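Call for Participants: Small Parts and Fittings Handling Study

Noltura is seeking adult participants for a paid study at its Getosen workshop. The study concerns the everyday work of picking up, turning over and setting down household and hardware items on a table, and the words people use for the parts of those items. Sessions begin in March.

What participation involves

Each participant attends two sessions. In the first, items are taken one at a time from a numbered tray, examined on all sides and returned to the same position. In the second, participants sort the items by whatever features they consider most useful and record their choices on the form provided. The full collection comprises 324 items, of which each participant will handle 30.

No trade background is required. We would particularly welcome applications from people who repair, assemble or pack goods at work or at home, and from people who have never done so.

Eligibility

Applicants must be 18 years of age or older, be able to work seated at a table for about 30 minutes without a break, and have normal or corrected vision. Staff of Noltura and of its supplier, Bélanger, are not eligible. Participants receive an honorarium at the end of the second session — travel within Stovisau is reimbursed separately on presentation of receipts.

Several items combine bare metal with moulded plastic: a domed grey surface with an oval opening, for instance, over a black rim with fine ribbed teeth and short tabs below it.
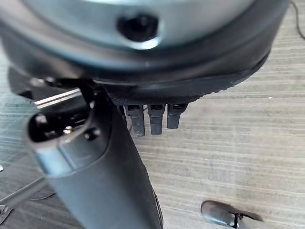

Participants are asked to hold items by the body and to leave tabs and other projecting parts free of pressure. Rings and bracelets should be removed before each session. Any damage must be reported to the session supervisor and will not affect payment.

How to apply

Written applications should be addressed to Gillespie Urquhart, Study Coordinator, Room 354, and must include a telephone number and preferred session times. Applicants will be notified of the outcome in writing.

Posted 27 December 2018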